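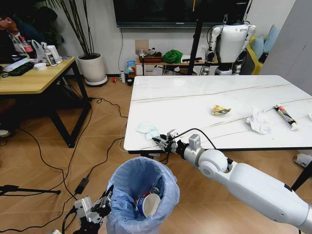 Biscombe frame pacing after the April patch

mvillca
Anyone else getting stutter in Atbridge since the patch? I get 113 fps in the menu and then it drops to 40 every time I cross the bridge. Somebody on the other board swears that deleting the shader cache folder fixes it. I've heard that about every game since forever, so I'd like to see numbers first.

zleka
Deleted mine. First load took ages, then it ran fine.

mvillca
Fine for how long? A fresh boot runs fine for me too.

zleka
Whole evening. Believe it or don't.

fredy_c
It's the texture setting. Ultra wants 8 GB of video memory and the game won't warn you if you're short. Drop it to High and restart, because the change doesn't fully apply from the pause menu.

mvillca
I'm on High already. Same drop.

bisht_m
Not convinced by either of these. Open settings.ini, look for FrameCap and see if it says 200. The patch reset mine to that. I set it to 60, marked the file read-only and the drops got smaller – still there on the bridge, though.

fredy_c
Read-only breaks your key bindings, the game can't save them.

bisht_m
Only if you change them. I don't.

mvillca
Mine did say 200. Capped at 60, the bridge dips to 51 now. Better, but I wouldn't call that fixed. Leaving the cache alone until someone posts a before and after.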